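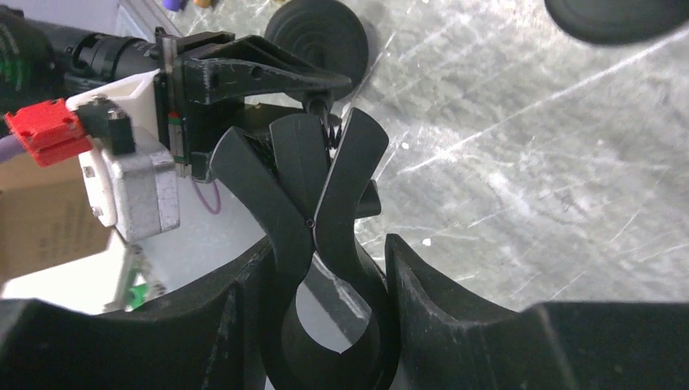 A reply on the Brornora list this morning asked whether black rings are worth sorting at all, or whether they should go in one big jar and be done with it. Sort them! I've been at it since August and I'm still enjoying myself. The earlier message, for those on digest:

> Has anyone got a good system for rings and loops? I have the round ones, the oval ones and a heap that could be either. Mine came in the mixed tub from Marikar and half of them look the same until you try to use one. I'm tempted to tip the lot into a jar.
>
> Also, does colour matter, or only size?

Size first, then shape, then colour, in my shed anyway. I got through 429 of them in two evenings (radio on, pot of tea, bliss) using four muffin trays from Vimell. Ovals get their own tray. I used to mix them in with the rounds and regretted it every time I wanted a matching pair.

For the could-be-either heap, drop each one over a tapered dowel and mark where it stops. Turn it a quarter and try again. If it rocks, call it an oval and move on.

Black ones are hard to see in a dark tray, so put a sheet of white paper under them. What a difference that made! I'd leave the greys and the blacks together unless you're fussy about matching.

If anyone from the Vurnen end has spare lids for the two-litre tubs, I'd love a couple. Happy to swap for ovals, I have heaps.

Cheers from the shed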